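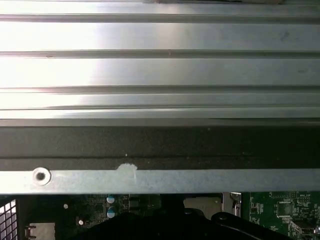 4. Preparing the Workstation for Zirik

4.1 Before you start

Complete Section 3 (unpacking and parts check) before you begin. Zirik inventory software runs on a standard desktop computer and needs a wired network connection to the Nandbridge server. Wireless connections are not supported during setup. They can be turned on later from the Network tab.

You will need:
The license sheet supplied with your order
An administrator account on the computer
980 MB of free disk space on the system drive
The site code for your stockroom (Hollville sites use the prefix HV)

CAUTION: Do not install Zirik over version 2 or earlier. Export the stock list and remove the old version first. See Appendix B.

4.2 Installing the software

1. Sign in with the administrator account.
2. Close all open programs, including any label printing utility.
3. Run the setup program and select Full Workstation. The Viewer option installs read-only screens and cannot receive stock.
4. Enter the license number exactly as printed, including hyphens.
5. When asked for an install folder, accept the default. Network folders are rejected.
6. Select Install. The progress bar may stop at the database stage for up to nine minutes. Do not cancel.
7. Restart the computer.

Note: If setup closes with error 7, the license number has already been used on another workstation. Release it from the old workstation under Admin > Licenses, then repeat step 4.

4.3 Creating item classes

Item classes control which fields appear on the receiving screen. Set them up before the first delivery is booked in. Changing the class of an item that already has a transaction history requires supervisor rights.

1. Open Admin > Item Classes and select New.
2. Type a class name of up to 24 characters. Slashes and quotation marks are not allowed.
3. Choose a tracking method. Use Quantity for screws, cable ties and other bulk stock. Use Serial for single items of value, such as processors and drives.
4. For Serial classes, set the serial source to Scan or Type.
5. Set the bin type. Static-sensitive items must be assigned to a bin marked ESD.
6. Select Save.

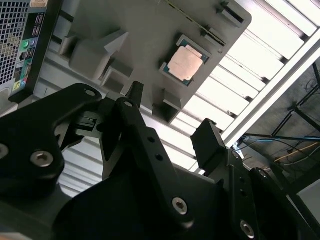

A class can be copied with the Duplicate button. The copy keeps the tracking method and bin type but not the reorder level, which returns to zero and must be entered again.

CAUTION: Deleting a class moves its items to Unsorted. Items in Unsorted are left out of the stock value report.

4.4 Testing the connection

1. Open Tools > Server Test.
2. Enter the site code and select Start.
3. Wait for all lines to show OK. A line marked LATE means the server answered but took longer than two seconds. The workstation can still be used.
4. If a line shows FAIL, check the network cable, then the server address. The address is case-sensitive.
5. Print the result and keep it with the license sheet.

Note: The server test does not check the scanner or the label printer. These are covered in Section 5.

Section revised 11 Oct 2024, M. Declercq. Checked by S. Yeom.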